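How do small countries get their ocean research data checked before it goes into a policy report?

Asked by wimska_reader

I've been following the news about the island governments in the Tamuno group publishing a governance scorecard, and one of the sections is on marine protection. It says 561 reef sites were surveyed. Who checks that? Is there an outside body, or does the ministry just sign it off? I'm writing a piece for our town newsletter and would love to get this right!

3 answers

I-hsuan Lai
Great question, and I love that a town newsletter is covering this! Usually there are two stages. The survey team sends its raw counts to a statistics office, and then a review panel (often people from a university in another country) looks at the methods. The Tamuno report has an annex with the panel's comments, all 79 pages of it. Read section 4 first, it's the readable one and it lists the sites that got dropped.

anon_kutbridge
ministry signs it. thats it

Detlef Ruppert
Both of the above are partly right. The minister signs the final version, but the panel's comments have to be published with it, and that's the fun part! I read these annexes every March with a big pot of coffee. If you write to the records office they'll send the site list as a spreadsheet. Mine had more than 4000 rows, so use the Cistimo viewer if your computer is slow. Do quote the annex by paragraph number, because the page numbers changed between versions.
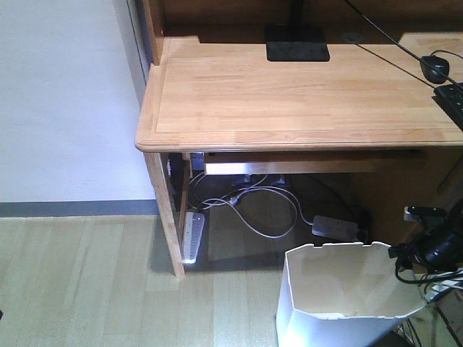
A desk

Good luck with the piece, and please post a link when it's out!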